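Home | Who we are | Projects | Jobs and taking part | Contact

Print this page | E-mail this page

Parents and carers wanted for a study of bedtime and sleep in the reception year

Posted Thursday, December 9, 2021

Skedness Family Research is looking for parents and carers of children in their first year of primary school to take part in a study of how families manage bedtime. The study is paid for by the Kollár Fund and will run until the end of June.

We want to know what happens between tea and lights out in ordinary homes. Much of the advice given to parents assumes one adult, one child and a free evening. Many families have shift work, a baby, shared bedrooms or two households to fit in, and we would like to hear from them in particular. You do not need to have a problem with bedtime to take part, and you do not need to have a routine.

Who can take part

You can take part if you are 18 or over, you live with a child in reception for at least two nights a week, and you can read and write enough English to fill in a short diary. Grandparents, foster carers and step-parents are welcome. If two adults in the same home both want to join, please apply separately and give the same address so that we can match the forms.

We cannot include children who are being seen by a sleep clinic at the moment, or who have started a new medicine for sleep in the last three months. If you are not sure whether this applies to you, please ask before filling in the form.

We have room for 400 families. At the close of our first call we had 447 replies, but many were from outside the area or had children in the wrong school year, so places are still open. If you replied to the first call and did not hear from us, please apply again using the new form.

What you will be asked to do

You will keep a bedtime diary for 32 nights. They do not have to be in a row, though we would like them finished within ten weeks. Each entry takes a few minutes. It asks when the child ate, when they went upstairs, who was with them, whether a screen was on, and when you think they fell asleep. A guess is fine. If you forget a night, leave it blank and carry on. Please do not fill it in from memory at the weekend.

The diary can be kept on paper or through the Fikuneo app, which works on most phones. Paper diaries are sent by post with a return envelope.

You will also be asked to come to 2 visits at our rooms in Skedness, one at the start and one at the end. Each lasts an hour. One of our researchers will talk to you about your evenings while your child does some quiet activities in the same room. Brothers and sisters can come along. Visits can be booked after school or on Saturday mornings. There is step-free access from the car park, and the bus stops outside the library opposite.

Payment and expenses

Each family will receive £60 in shopping vouchers, half after the first visit and half once the diary has been returned. Bus and train fares are paid back on the day if you bring the ticket. Drivers can claim mileage and parking. You keep the first voucher if you decide to stop.

Your information

Names and addresses are kept apart from the diaries and are destroyed a year after the study ends. We do not pass anything to schools or employers. The only time we would have to speak to someone else is if we were worried that a child was at risk of harm. Visits are covered by our public liability policy with Zullurance, and a copy can be seen at reception.

You can leave the study at any point without giving a reason. If you want your diary removed as well, tell us before the end of June and we will take it out.

How to apply

Fill in the form on the Jobs and taking part page, or ask for a paper copy at the front desk. We reply to every form within two weeks, apart from the Christmas closure. If you need an interpreter for the visits, please say so on the form.

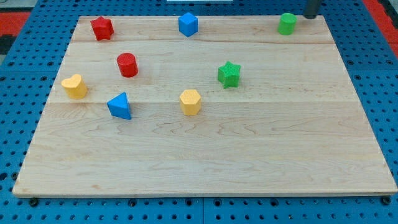

Families who are accepted will be sent an information sheet and a consent form to read before the first visit. Please bring the consent form with you unsigned, as we go through it together before anyone signs.

Print this page | E-mail this page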